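Last updated: September

Posted Saturday by the Anine student robotics club, Tiststead

3. Collecting the demonstrations

3.1 Why we record by hand

Our club meets after classes in a shared room at Tiststead, and for most of last year we taught our arm, Fang, by driving it with a game controller. It was slow and tiring, and the motions came out jerky. This year we switched to hand-held grippers. A student picks up the tool, does the task the way a person would, and the camera on the tool records what the fingers see. We loved this from the first afternoon! New members were recording usable episodes within a single meeting, where the controller had taken them weeks to learn.

The full set, which we call Evuma, holds 971 episodes. Of these, 447 are packing and unpacking tasks, and the remainder are split among sorting, stacking and handing over. Each episode lasts no more than 30 seconds. We set that limit early on, after finding that longer recordings mostly contained people stopping to think.

3.2 Soft objects

We began with blocks and cups, and the first policy trained on them did well. Soft toys were another matter — they fold, they sag, and they look different every time they are put down. A block has a small number of sensible grasps. A plush animal has a great many, and two students will rarely choose the same one. We first saw this as noise to be cleaned up. After training on both the cleaned and the uncleaned sets, we kept the uncleaned one, as the policy recovered from bad starts more often when it had seen a variety of grasps.

For each soft-object episode the operator writes down the intended grasp point (belly, limb or head) before starting. This takes a few seconds and has been very useful when sorting out failures later. Figure 1 is taken from the camera on the tool during work with the box.
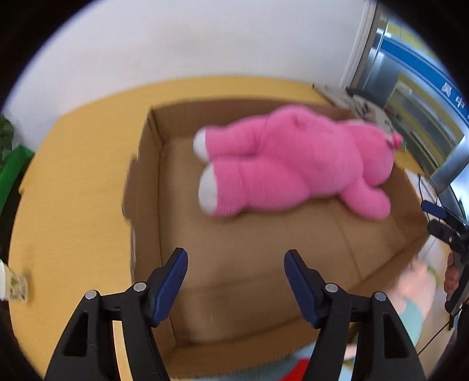

Figure 1. Plush bear in a cardboard box, tool view.

Box episodes turned out to be the hardest group to record well, and also the most fun to argue over. The walls limit the angle of approach, so the operator has to plan the wrist position before the fingers go in. With the toy on its back and stretched across the box, as in Figure 1, the rounded belly offers a wide target, while the legs are thinner and lie near each other. The gap between the two fingers has to be wide enough for the part being grasped, and the flaps have to be kept clear on the way down. We asked operators to leave everyday clutter on the table, and the paper cup and small pile of items beside the box are typical of our recordings. A policy that only works on a bare table would be no help to us at the club fair.

3.3 Checking the episodes

Every episode was watched by 2 members before it went into the set. They marked the moment of first contact and the moment of release, and they threw out anything where the camera view was blocked for most of the motion. Disagreements went to the whole club, with snacks. We plan to add towels and cloth bags next, and we can't wait to see what Fang makes of them.

Comments

gripfan: Did you try recording with the flaps taped down? We did that in our class and it sped things up a lot.

Anine club: We did for a few sessions. It was faster, but Fang then bumped into loose flaps every time, so we went back.

mlstudent: Really nice write-up. Is the grasp point label used in training or only for review?

Anine club: Only for review so far. Using it in training is on the list for spring!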